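Resources > Simulation > Product Notes > Zilldale Household Pack

The Zilldale Household Pack: Notes After a Trial Period

2019-11-05

I have been asked by several readers to give an opinion on the Zilldale Household Pack, a set of simulated rooms, furniture and fittings intended for practicing manipulation tasks before any hardware is purchased. My trial license began in July and has now expired. The views that follow are my own and do not represent those of my employer.

The pack is sold by subscription in two tiers. The basic tier includes the doors, tables and cabinets, a parallel-jaw gripper model and a small library of starting poses. The upper tier adds scripted resets and the option of changing surface textures between runs. I used the upper tier throughout, on one desktop machine, with no support contract.

Most of my time was given to lever handles. A lever looks like an easy target, yet the approach must be lined up with the arm of the lever, and the fingers must open wide enough to pass on either side of it. The pack supplies its handles as separate parts mounted on a backplate, and the user may adjust the resting angle, the stiffness of the return spring and the friction of the grip surface. Those settings were clearly documented. The setting for hinge damping was not, and I found it only by reading the configuration file. 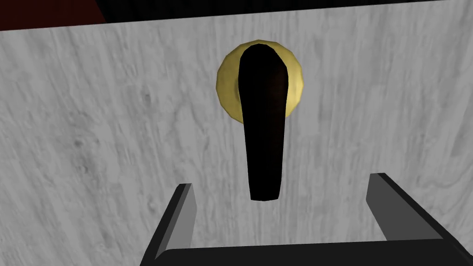
Kenji Hutchins wrote to say that the spring model was the reason his group had let its subscription lapse. In his view the default return force was far too gentle, and a policy trained against it would let go of a real handle too early. He advised raising the value well above the default and varying it on every reset.

I followed that advice for the last part of the trial and consider it sound. Over 1,000 resets with the spring value varied, the simulator stopped only twice, and on both occasions it resumed from the saved state without loss of data. I would nevertheless ask Zilldale to publish the reasoning behind its defaults. A purchaser should not have to rely on correspondence for a matter of this kind.

The table fittings are less developed. Contact between the finger pads and a flat surface is stable at low speed. At higher speed the pads sink slightly into the surface before the solver corrects them, and a careless user could mistake this for compliance. The manual devotes four pages to doors and one paragraph to tables.

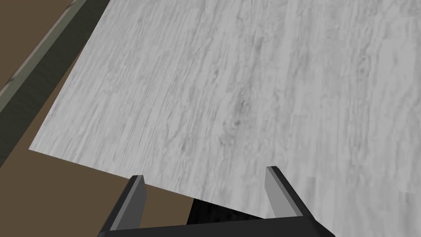 Gripper at the table edge, fingers open.

With regard to textures, the wood grain is adequate for training a camera-based policy, although it softens noticeably at close range. Users whose work depends on fine visual detail should request sample files before subscribing.

Billing was handled correctly. My one written inquiry, concerning the transfer of a license to a second machine, was answered after four working days by Anneliese Ostermann, who confirmed that a transfer is permitted once per term.

I recommend the upper tier for door and handle work. For tabletop work I would wait for the next release.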